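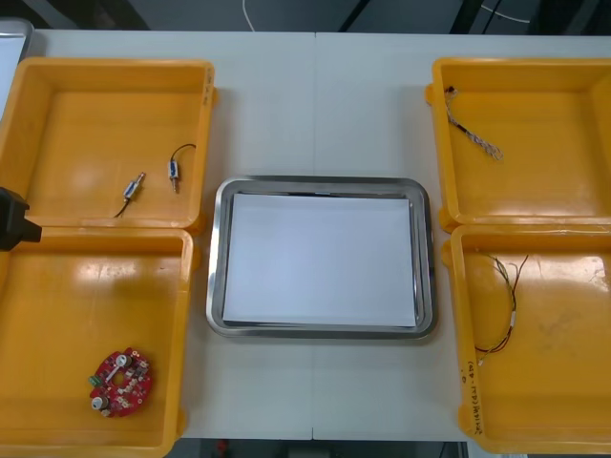
Yellow bins and a steel tray on a white tabletop.

The ferry to Arnosia left at dawn, and Buppha Wannasri was the first one up the ramp! She had saved 245 coins for this, in a sock, under the bed, and now the sock was empty and the sea was huge and green and going everywhere at once.

"First time?" asked the deckhand.

"First time on anything," she said, laughing, and a wave slapped the rail and soaked them both.

She ran to the bow to do it again.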